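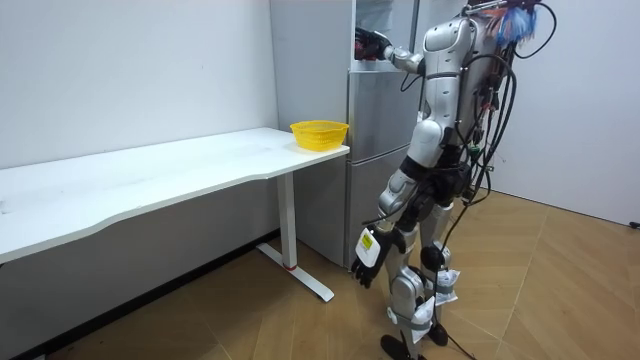
Search this site
Search

Sharing the kitchen work with the robot

At Brindier we prepare the fruit and vegetable baskets for the staff rooms. Before, one person stood at the fridge for the whole morning. Now the robot does the reaching, and the person decides what is needed. This page is for colleagues who will start to work with it in July.

Step 1. Put the basket on the desk, at the end which is near the fridge. Open only the upper compartment.

Step 2. Check the shelf by eye. Large vegetables can lie along the front, and a fruit may rest on top of them. Keep the basket nearly empty at the beginning, so one strawberry is enough for a first try.

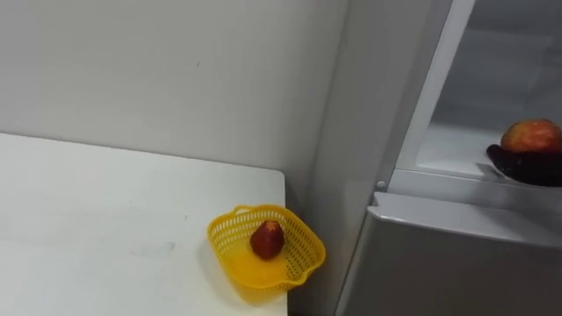
A reader at our Tremblay office wrote that she was afraid to lose her hours, but that her labour has moved to planning and checking, and "my shoulder is happier, though I miss the talking." We think it is fair to mention both.

Step 3. Stand behind the desk and let the arm work at its own speed. Do not take the fruit out of its fingers. If you want to help, first say "pause" and wait for 2 seconds.

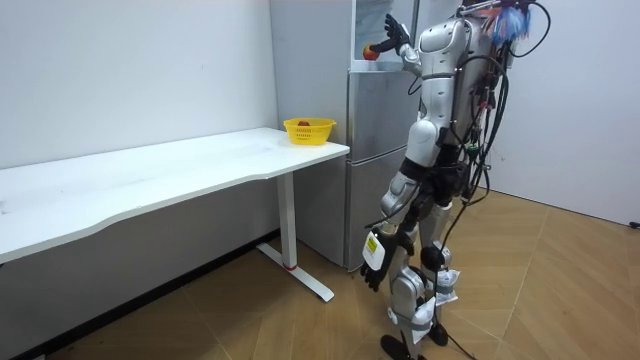
Step 4. Write the result in the Vumard log: the colour of the fruit, the place, and any drop. Roughly 32 lines make a full page. Please sign it before you go to lunch.

Shares 1,683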